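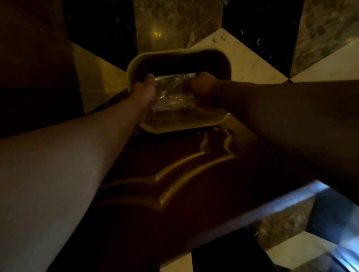
How often do the suction cups on a bag-picking robot need changing? Every 3,000 picks on the cell we visited, sooner if a cup has a nick in the lip.

September
By Leif Fagerlund
2 min read
Search this site Go

Notes from the Plenlow open day, typed up on the train so forgive the state of them. Went for one thing only, the bagging cell. Skipped the talks. Coffee was good.

The cell is called Herley. One arm, one tub of empty clear bags, one chute. It picks a bag, opens it, holds it under the chute, lets go. Sounds like nothing. Clear film is horrible to pick though. It shines, it creases, it sticks to the one underneath.

Benedek Katona runs it day to day and gave us the tour, fast. Start of shift goes like this. Air on, wait for 80 psi at the regulator. Wipe the cups with a dry cloth, no solvent, solvent makes them go hard. Jog the arm to the home mark. Then a bag by hand before the robot gets a go: both hands, pull the film sideways over the tub, look for where the light catches on the creases. If the glints are all over the place the lamp gets moved. He does this every time the film supplier changes a batch and says it saves him an hour of false picks.

Tub has to be shallow. They had a deep one early on and the arm kept touching the rim on the way out. Rounded corners too, square ones trap the last few bags.

Vacuum is the real upkeep. Filter bowl off and emptied every night. Film dust gets in, plus bits of whatever was on the bench. Siu-fong Chow had a dead cup out on the table and you could see the split, a tiny one. She finds them by listening for the hiss. Asked if there was a leak sensor. There is, she's quicker.

New cups go on by hand, quarter turn past snug. After that a test run of 2 full tubs at half speed with someone standing by the stop button. Misses get a pencil mark on the sheet. Last full count on the sheet was 890 picks without a miss, then a double.

Doubles are the thing they havent fixed. Two bags come up together and the second one drops on the floor. Katona blows a puff of air across the top of the stack now, from a bit of bent copper tube. Helps. Wants a proper nozzle from Wavico, quote still pending.

Cable along the forearm was worn through its sleeve at the elbow, taped up. Gyula Magyar in our group spotted it and got a slightly tired nod. Replacment is on order.

Didn't get to see the stacker at the other end, line was too long and my train was at ten past four. Natanael Vieira stayed for it and has the handout if anybody wants a copy.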